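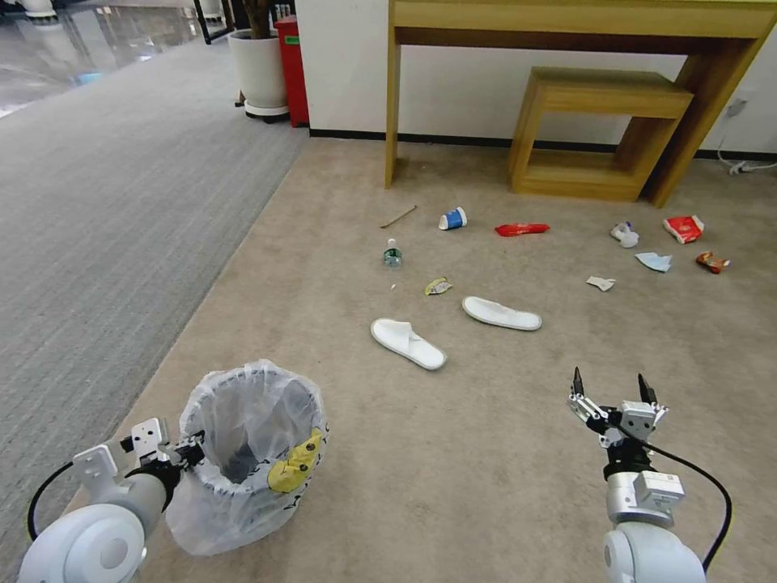
**Call for participants: remote operators for a floor cleanup study, Flaltis project**

Stondico is looking for 20 people to drive a two-arm robot through a room tidying task. Paid. No robotics background needed. Sessions start as soon as we have enough names, so please don't sit on this one.

**What it's about**

We're comparing two ways of collecting demonstrations for litter pickup. Method one: operator does the whole room start to finish, in any order they like. Method two ("Stulel" in our notes): we break the job into short pieces, one item each, and shuffle the order between operators. Same robot, same kinds of trash, same bin.

In January we ran a pilot with 9 operators. Policies trained on the shuffled set did better on soft stuff (tissues, flattened wrappers) and worse on knowing when the floor is done. They'd go back for slippers. We count that as a fail, slippers stay where they are. The pilot was too small to say much more then that, hence this call.

**What you'd do**

- Short training on the leader arms, then a practice room
- Two recorded sessions, different days
- Pick up cups, bottles, wrappers, paper scraps, sticks. Into the lined bin, one item per grasp
- Leave anything that isn't trash. You decide what counts, we want to see where people disagree
- Questionnaire after each session, mostly tick boxes

Each session is around 2 hours incl. breaks. You can stop any time and you still get paid for that session.

**Who we need**

- 18 or older
- Comfortable standing and moving both arms for stretches
- Normal or corrected vision. Color vision deficiency is fine, tell us so we can note it
- Left handers very welcome, we had hardly any in the pilot
- No teleop experience preferred but we'll take a few who have it. Gamers ok

Not eligible: Stondico staff, anyone who was in the pilot.

**Pay**

Flat rate per session, paid by bank transfer after each one. Bonus for finishing both. Bonus doesn't depend on how much you pick up, so no need to race. Travel is covered within the city, keep your reciepts.

**Data**

We record arm motion, gripper state and the robot's cameras. No video of your face. Recordings go into the Flaltis dataset under an operator number and will be released with the paper. You can pull your data up until release, not after. Full consent form sent before you book.

**Where**

Lanz building, ground floor. Step-free from the parking lot. Lockers for bags.

**How to sign up**

Fill in the short form at the Lanz front desk or ask them to email it to you. Put FLALTIS FLOOR at the top. We need: name, contact, which hand you use, days you can't do. Evening slots are limited and go first.

Deadline Monday, March 31, 2025, end of day. Waitlist after that.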